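Skendia Tea Box, Nine Compartment

Home > Kitchen > Tea and Coffee > Storage

In stock at our Ulville store and online

The Skendia is the tea box we sell most of, and it has stayed in the range because it does a simple job. Tea bags go in, the lid comes down, and you can see what you have left through the glass without opening anything.

It suits individually wrapped bags best. Unwrapped bags will fit too, but strong flavours such as peppermint and chai will drift into their neighbours over a few weeks, so keep those in a tin. Loose leaf should also go in a tin.

Each compartment is 8 cm square. Most wrapped bags stand upright in that space with the label facing forward. Larger pyramid bags need to lie flat.

Specifications
Range: Skendia
Supplier: Dukitz
Compartments: 9
Compartment size: 8 cm x 8 cm
Lid: hinged, wooden frame with clear glass
Finish: natural, light
Warranty: 2 years

Care
Wipe the wood with a barely damp cloth and dry it straight away. Do not soak it or put it in the dishwasher. Clean the glass with a dry microfibre cloth. If you use glass cleaner, spray the cloth and keep it off the frame. Store the box away from the kettle and out of direct sun, which will change the colour of the timber over time.

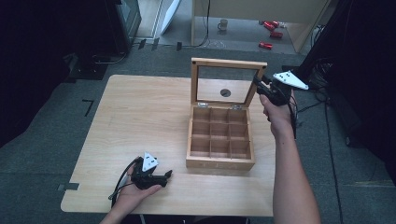

Skendia nine compartment tea box, lid raised.

Also in the range
The Orozco is a longer box with a single row of compartments and a solid lid. It fits a narrow shelf better than the Skendia and costs a little less. Spare hinges for both boxes can be ordered by phone or at the counter.

Delivery and returns
Orders leave Ulville within 3 working days. Boxes are packed with card over the glass, so please remove it before closing the lid for the first time. If the glass arrives cracked, email us a photo and we will send a new box. Unused boxes can be returned within 23 days in the original carton. We can't take back a box that has had tea in it, as the smell stays in the wood.

Page updated 26 Jan 2020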